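Home Posts Replies Media About

Keegan Sawatzky
December, 7:40 pm

1/ ok people keep asking how I quit driving to work so here's the bus thread. I have been a bus person for 4 months. I am not an expert. I am a guy with a pass and opinions

2/ background: office is on the far side of Grewal. Driving was fine until they tore up the bridge road. Then it was 50 min of brake lights every morning and me yelling at a podcast

3/ so. the 93. Picks up by the Pellero bakery, goes all the way across, no transfer. I lived two blocks from this stop for years and thought it only went to the hospital

4/ FIRST RULE. the printed schedule at the stop is old. Like, old old. Use the one on the transit site, the PDF not the map. The map lies about Flallo Street and always has

5/ second rule, pack the night before. All of it. Morning me can't be trusted with keys, never mind lunch. Tote goes on the tiled counter, fruit goes next to it 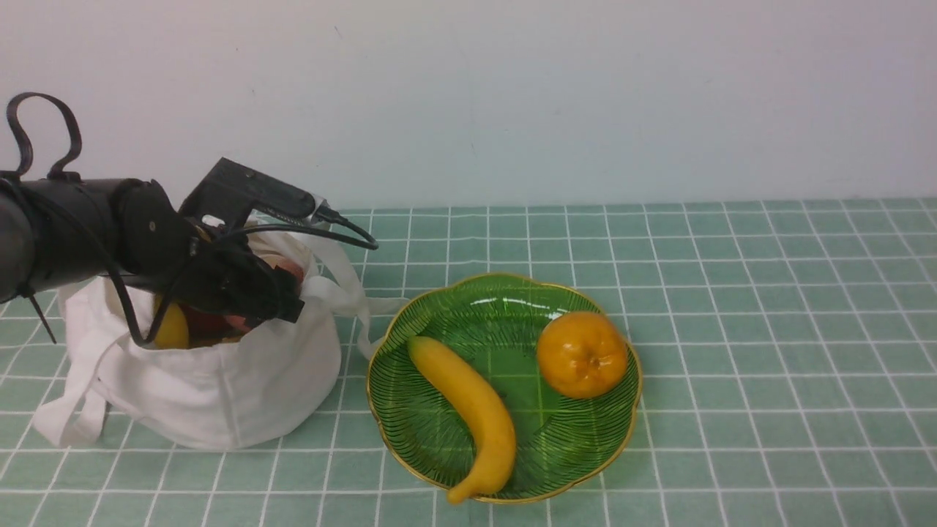
6/ WHERE TO SIT

Right side going in, left side coming home. Sun. That's the whole tip. Also the back row is over the engine and in summer your legs will cook. In winter it is the best seat in the city and everbody knows it so good luck

7/ Sugeng Wattimena (desk across from mine, 6 years on this line) told me to stand at the rear door from the library on. Thought he was being dramatic. Tried the front once when the high school let out. Missed my stop by two. Sugeng was right

8/ money stuff bc someone will ask. Monthly pass is cheaper for me than what I paid to park, and that's before gas. Your lot may be free, in which case idk, enjoy your lot

9/ the bad parts:
- evenings. After 7 it drops to one an hour and if you miss it you are going to be very familiar with that bench
- the heater is either off or a hair dryer
- the stop announcements run one stop behind on some buses. Learn your landmarks

10/ on being late: I was late twice the first week, both times my fault, both times I was standing on the wrong side of the road. Shabnam Soomro has still not let this go

11/ backpack vs tote, had this fight with Diane Lapointe already. Backpack is better for your shoulders, she's right. But a backpack on a full bus means you're hitting strangers in the face every time you turn around. Tote sits on your lap. Long handles so it goes over a winter coat. Plain canvas, goes in the wash 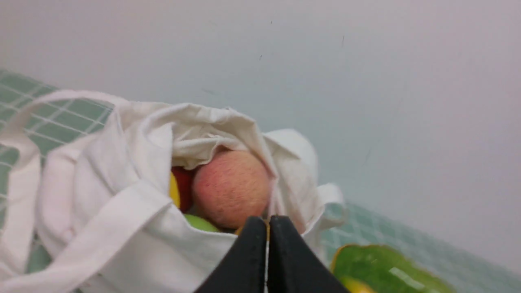
The bag. Long straps, big coat approved.

12/ things I carry now that I didn't in the car: gloves, a paperback, spare socks (the curb at Flallo is a lake whenever it rains), a real umbrella. the tiny folding one died on day one

13/ reading on the bus: some people get queasy. I did for about a week then it stopped. Look up at the turns. Finished more books since September than in the two yrs before that. Currently a very long one about canals, no regrets

14/ say thanks to the driver when you get off. The morning one waited for me once when I was running and I think about it alot

15/ couple ppl asking about the Ploluteo app. It's ok for buying the pass. Don't trust the little moving bus, it'll say 2 minutes for ten minutes. Go stand outside

16/ will add the winter timetable changes when they post them. Thérèse Thibodeau says the first morning run might move earlier, haven't seen it in writing yet. Bus is here gtg

Last updated: December, 8:15 pm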